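Wunthorpe Pond and Stream Project
Progress report to the Halanness Fund
Prepared by Sandamali Siddiqui, project lead

Dear all at the Fund,

I promised you a proper report in October and here it is, rather fuller than the form allows for, so I have attached the form separately and used these pages to tell you how things are really going. The short version is that we are well and busy, a little behind on the planting, a little ahead on the water testing, and very grateful to you.

What we set out to do

You will remember that the grant was to bring the village pond at Wunthorpe back into decent shape, to find out what was getting into the stream that feeds it, and to give people who live nearby a hand in both. The stream has no proper name on the map, but everyone here calls it the Nekar, and I shall do the same.

Clearing and banks

The silt came out in the spring. We had planned to do it in one go, but the ground on the north side was far too soft for the digger, and our contractor, Skoryk, very sensibly refused to take it across until we had laid matting. That cost us a fortnight and some of the contingency. The silt has been spread on the field behind the allotments with the farmer's blessing, and he tells us he would have had more of it if there had been any.

The banks were reshaped by hand after that. I had hoped for a gentle slope all the way round, and we have it on three sides. The fourth, by the lane, has an old brick edge that turned out to be holding up more of the verge than any of us had guessed, so it stays. We have tucked a shelf of coir rolls against it and the water mint seems perfectly happy there already.

Planting

We are behind here and I would sooner say so plainly. We ordered 200 marginal plants and put in the first batch in early summer, mostly yellow flag, purple loosestrife and marsh marigold. Then came the dry spell, the level dropped well below the shelf, and it seemed foolish to plant the remainder into cracked mud. The nursery has been very kind about holding them over and they will go in next spring. The ones already planted have mostly pulled through, apart from a sad patch near the bench where the ducks have been at them. We have put up a low fence of chestnut paling and the ducks are sulking on the far side.

People

Taking part has been the happiest side of it all. We have 46 people on our list now, and a good many of them come out in weather that would keep me at home. The school brings its older class down for pond dipping and they have become terribly serious about it, with their own record book and quite strict rules on who may hold the net. The first newt of the year got a page to itself. We also ran an evening walk up the Nekar as far as the road bridge, which was meant to last an hour and was still going when it got too dark to see our boots.

Two stiles on that walk are in poor repair and the parish has agreed to see to them. I mention it because several people asked whether the grant could pay, and I told them it could not.

Water testing

Myroslav Tkachenko has looked after this from the beginning, and I can't praise his patience enough. We take samples at 12 points between the spring and the pond outfall, every month, and test for nitrate, phosphate and ammonia. The simple strips we began with were fine for getting people interested, but they were never going to tell us the difference between a poor reading and a very poor one, so the samples now go to a bench for measuring properly. Myroslav keeps the results in one long table and is always happy to send it to anyone who asks.

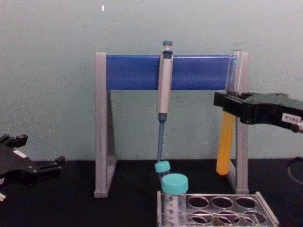
Is the stream any cleaner than when we started?
The upper half is, quite clearly, and the lower half has hardly changed. Phosphate above the road bridge has come down since the septic tank at the old mill cottages was repaired, and it has stayed down through the summer. Below the bridge the readings still jump after heavy rain, and we think a field drain is to blame. Myroslav has been to see the landowner, who was very decent about it and is going to look for the old drainage plans.

Money

We have spent what we said we would on the digging and slightly more on the matting, as explained. The planting money is largely untouched and I should like to ask, please, whether it may be carried over into the spring. Testing is within budget, and we were given a discount on the sample bottles, so we may have a bit left for a second display board by the lane. The full figures are on the form.

What comes next

Over the winter we shall be coppicing the willows at the inlet, which have got very big for their boots and are shading out the shallow end. It will take up to 10 work mornings, depending on the weather and how many flasks of tea are needed. The sampling carries on every month whatever happens. In the spring we plant, and the school would dearly like to do the stretch by the bench themselves, ducks permitting.

If any of you would care to come and see it, we should be delighted. Mornings are best, before the lane gets busy, and do bring boots, as the path from the church is muddy even in a good year.

With warm thanks from all of us,
Sandamali Siddiqui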